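Parcel handlers wanted for our sorting robot trial
November
Posted by Liviu Sima, Onstead parcel depot

We're looking for 6 people to help us work out how a parcel depot should run once Ollow, our new sorting robot, takes over the long night runs. You'd still be stacking by hand, and we want your opinions on every bit of it! 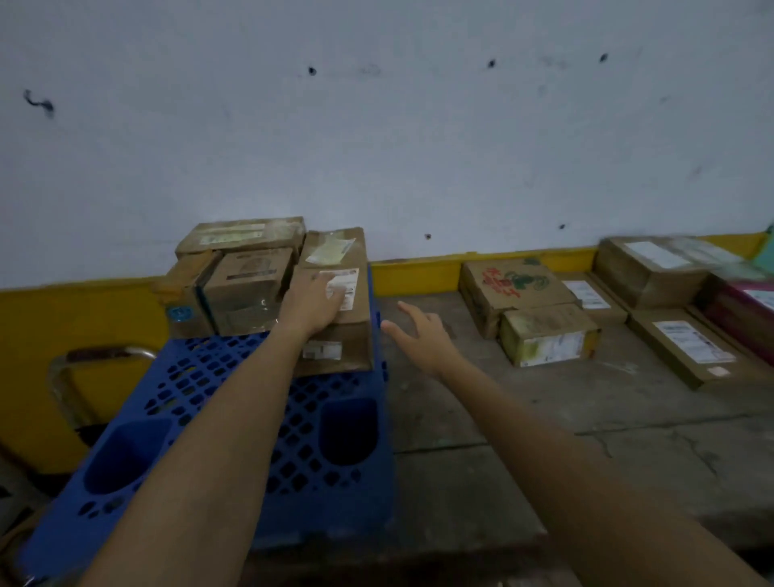 What you'd do

Stack and move mixed cartons at your own pace, then tell us which jobs you'd happily hand over and which you'd keep. Battered corners, odd shapes, labels facing the wrong way – you'll know the awkward ones better than any engineer. 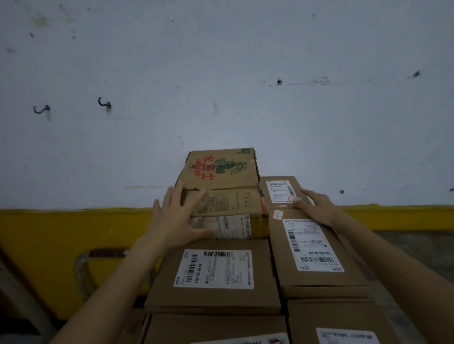 Shifts are four hours, over 23 shifts in all, and training on the control desk is included. Jobs here will change, and we'd like handlers to have a say in how.
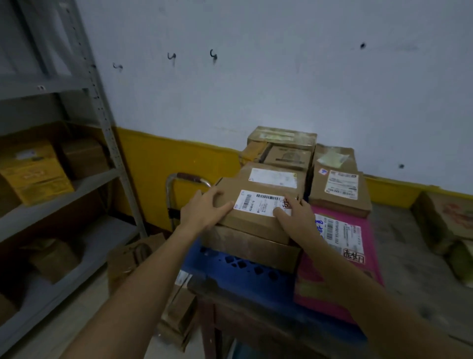

No robot experience needed. Ring the depot on extension 417 and ask for Liviu.

Recent items
Night driver, Urnier
Control desk trainee, Correa
Canteen hours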